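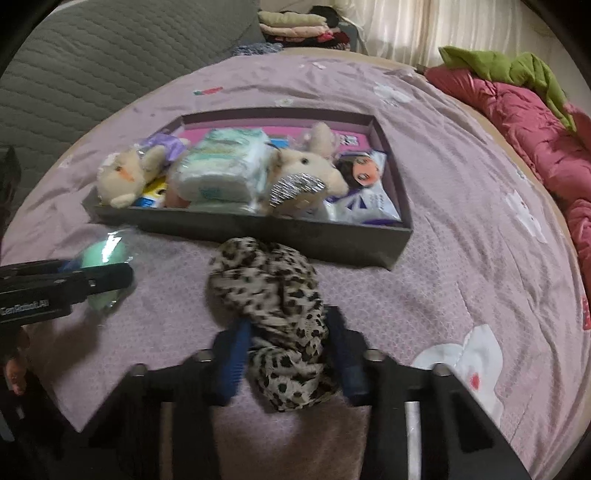
Figure 4.1. Mixed goods in an open, low-walled tray: soft toys and a wrapped pack of diapers.

Unit 4: Packing Mixed Goods in Corrugated Containers

Reading for this unit: course pack, sections 4.1 to 4.6. Bring a ruler and a calculator to the lab.

4.1 Terms

A container is described by its inside dimensions, always in the order length, width, depth. Length is the longer side of the opening. Depth is measured at right angles to the opening. Outside dimensions are used only for pallet and truck calculations. Confusing the two is the most frequent error in the first assignment.

A tray is a container with no top closure. A shallow tray gives access from above and shows its contents, but it carries no stacking load unless the walls reach higher than the goods. Where the goods rise above the wall, the load of the next layer passes through the goods themselves.

4.2 Rigid and compressible goods

Goods are divided into two groups for planning. Rigid goods (jars, boxed items, books) keep their dimensions under normal handling loads. Compressible goods (textiles, plush toys, diapers, paper tissue) do not. For compressible goods we record two heights: the free height, with no load applied, and the packed height, under the load expected in the stack.

The compression ratio is packed height divided by free height. If a bundle has a free height of 30 cm and a packed height of 24 cm, the ratio is 0.8. Ratios below 0.7 should be checked with the supplier, as the goods may not recover their shape when unpacked.

Compressible goods can serve as filler between rigid goods, but only if they are part of the order. Do not count them as protection for a fragile item in the same container. They shift during transport, and the protection shifts with them.

4.3 Void volume

Void volume is the inside volume of the container minus the total volume of the goods. It is normally stated as a percentage of the inside volume.

Worked problem. The Monum tray used in the lab has inside dimensions 40 x 30 x 10 cm. The goods have a combined volume of 9,600 cubic cm and none stands higher than the wall.

Inside volume: 40 x 30 x 10 = 12,000 cubic cm
Void volume: 12,000 – 9,600 = 2,400 cubic cm
Void percentage: 2,400 / 12,000 = 20%

For this course the upper limit is 20%, so the tray passes. Above the limit, choose a smaller tray or add filler. The method does not apply to goods that project above the wall – use the envelope method in section 4.6 of the course pack.

4.4 Order of loading

Load heavy rigid goods first, against the base and close to the center. Tall goods go next. Flat printed material stands against a wall, where it will not bend. Soft goods follow, and small packets are placed last in the gaps that remain. Small packets placed first tend to end up under a heavier item, and the base of that item is then no longer level.

4.5 Closure

Trays are closed by a sleeve, a lid, or film. The lab stocks Gumelent film and Fasteck lids. Film holds projecting goods but adds no wall strength. Lids add strength at the corners and require a flat top surface. A sleeve falls between the two and is covered in Unit 5.

Lab exercise

Work in groups of 3. Each group receives one tray and one set of goods.

1. Measure the tray and record its inside dimensions.
2. Record free height and packed height for each compressible item.
3. Calculate the void percentage.
4. Load the tray, close it, and tilt it to 30 degrees on the Eren table. Record any movement.

Hand in one sheet per group at the end of the session. Show units on every line. Answers without units receive half credit.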